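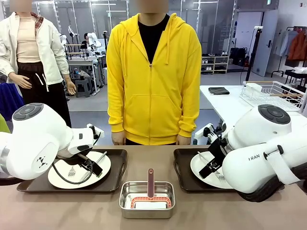
Wilus Dinner Tray, Large: Six Weeks of Eating on the Couch

I own a dining table. It holds mail, a sewing machine and one shoe. So in October I bought two of these trays, on the theory that a household with trays has made a decision, while a household balancing bowls on its knees has merely given up.

Price and sizes

I paid $25 each, plus shipping, which Wilus calls "handling" and then handles very slowly. There's a small one too. It fits a sandwich, if the sandwich has no ambitions.

Carrying

The handles are good. All four of my fingers go in, with no sharp edge on the inside, and I can open the den door with a hip and keep the soup in the bowl. My old Rirnik tray had little metal loops that pinched. I gave it to my brother-in-law Jayson, who has thanked me less each time I see him.

On the lap

Less good. The bottom is slick, and on corduroy it stays put, but on anything you'd wear to the gym it heads for the floor. I cut up a roll of shelf liner and stuck pieces underneath. That fixed it, though for $25 I'd hoped to be done with crafts.

Cleaning

Wipe it down and dry it right away. Mine left a ring from a mug on day two, and the ring and I have come to terms. The booklet says no dishwasher. Ovidiu Căpraru, in the reviews on the store page, put his in the dishwasher anyway and gave it one star for warping, and I think about him often.

Storage

They stack, sort of. Two take up nearly the space of three. They won't go in the slot beside my fridge, where the Rirnik lived happily for years, so they lean against the toaster and fall over when the freezer kicks on.

Would I buy it again?

Yes, one at a time, and on sale. If you mostly eat in bed, get something with legs. The Gatchalian folding one is uglier and wobbles, but it'll keep the gravy off your blanket. Four stars. I took one off for the mug ring and gave half back for the handles, then the site wouldn't let me enter a half.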